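**衣服叠好堆床上,一拿就塌,大家都怎么收的?**

发帖:Arnulfo Flores

急问。租的小单间,衣柜只有窄窄一格,大部分衣服都在床上叠,叠完先堆床头那边。问题是堆到后面就歪,抽一件下面的,整摞散掉,等于白叠。卫衣最烦,厚,叠完鼓鼓的,放哪都往下滑。

床上铺的是草席,底下一层拼布薄被。一开始以为席子硬一点好叠,结果T恤在上面老是跑,折线对不齐。是不是该把席子先掀了?还是垫块布?

另外想问下:
- 深色浅色要不要分开摞?
- 卫衣是放最上面还是最下面?
- 竖着放的那种叠法,没抽屉能用吗

在Treketti看中一个布的收纳盒,Skinano的,不知道值不值,用过的说一下。预算不多。一月份要搬一次家,所以不想买大件。

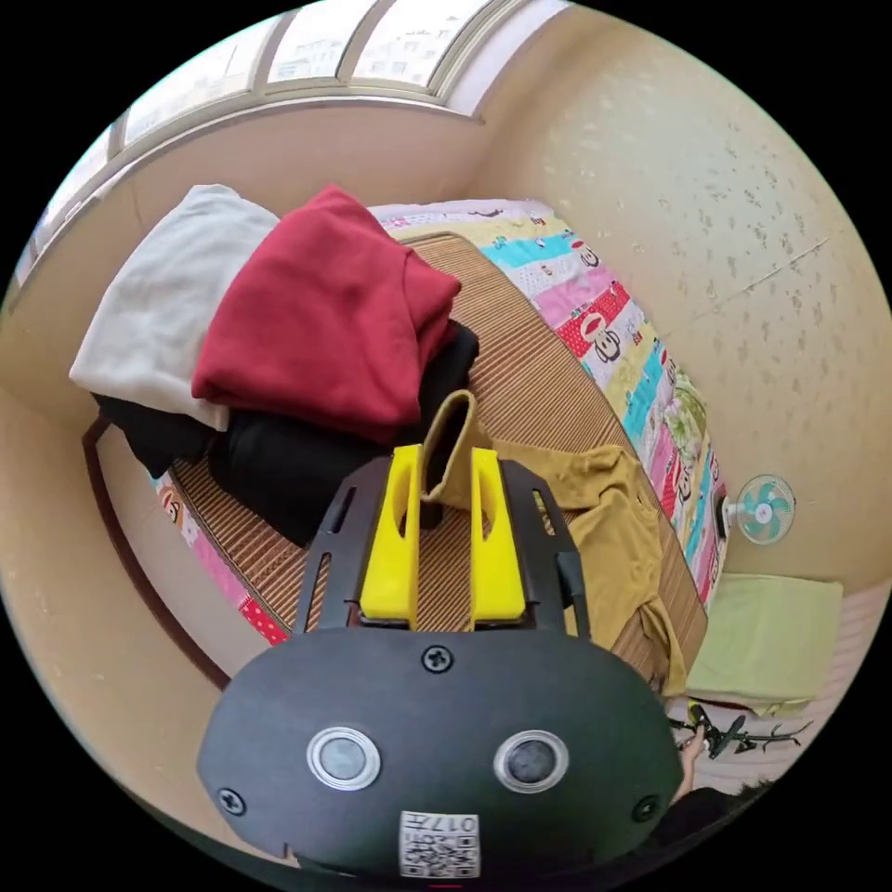 *叠到芥末黄这件,旁边是已经叠好的*

白的、黑的、暗红卫衣都叠了,黄的这件怎么折都觉得宽。求个尺寸,最好是照着做就行的那种,我手笨。

---

**Jhosep Escobar**

先说席子,不用掀。席子比软被子好叠多了,软的一压一个坑,边全是歪的。滑就把衣服横过来,让折线跟席子的纹路垂直,会好一点。我自己睡草席好几年,一直这么叠。

尺寸别纠结,找个硬板比着。我用的是旧文件夹,A4那种。步骤:

1. 衣服正面朝下摊平,袖子拉直,用手从领口往下捋一遍
2. 文件夹放背后正中,上边对齐领口
3. 左右两边往里折,袖子顺着折回来,别超出另一边
4. 抽掉文件夹,下摆往上折一次,再对折

所有衣服都用同一个板,宽度就一样,摞起来自然不歪。你现在塌八成是每件宽窄不一。黄的那件觉得宽,就是两边折少了,往里多收一点。

卫衣放最下面!!别放上面。厚的重的垫底,薄的往上。有帽子的把帽子先折进去,不然中间一个包,上面放啥都滚。叠完用手掌压几下,把气压出来再放。

深浅色:干的衣服没所谓,看你怎么好找。新买的深色头几次还是分开吧,我有件白的就是跟新黑裤子挤一起染了,洗不掉,现在当睡衣。

一摞别太高,宁可多分两摞。拿下面的时候左手托住上面那半摞,右手再抽,别硬拽。

竖着放没抽屉也行,鞋盒就可以。叠成小方块立着塞进去,塞紧点,松了会倒。卫衣就算了,鞋盒塞不下。

收纳盒那个没用过,不乱说。要搬家的话买能压扁的,硬壳的占地方。买之前先量柜子那一格的深度,我就吃过亏,买回来门关不上,退又懒得退。

---

**夜班回来的人**

卷起来不就完了,叠什么叠。T恤卷,裤子卷,卫衣也卷,拿橡皮筋一捆。搬家的时候直接往袋子里扔。

皱?抖一抖挂一晚上就好了

---

**Prydderch路口**

楼上卷的那个,棉的可以,衬衫千万别,卷完全是横褶子,熨半天。橡皮筋也别绑太紧,会留印,浅色的放久了还可能发黄。拿布条代替就行。

补充下收纳盒。Skinano的我有2个,布面,侧边软,装满还行,装一半就往里塌。放毛衣可以,放T恤要塞满才立的住。后来换了Skololach的,底下有块板,好一些,拉链有点涩。两个都能折平,搬家没问题。反正先拿纸箱试一个星期,够用就别花钱了。

还有一点,刚收回来的衣服摸着凉凉的别急着叠,多半没干透。叠进去闷着有味,尤其卫衣袖口和帽子那块最难干。摊开吹吹风扇再说。睡前也别图省事往床里边一推,第二天起来又得从头叠,别问我怎么知道的。

---

**Arnulfo Flores**

谢谢各位,翻出来一个旧文件夹,今晚试。卫衣确实一直放最上面的……等下就挪到底下去。衬衫我没几件,挂着吧。盒子先不买了,鞋盒家里有,先装T恤看看。

再问一句,长袖的袖子太长,折回来会超出下摆,是对折还是斜着折?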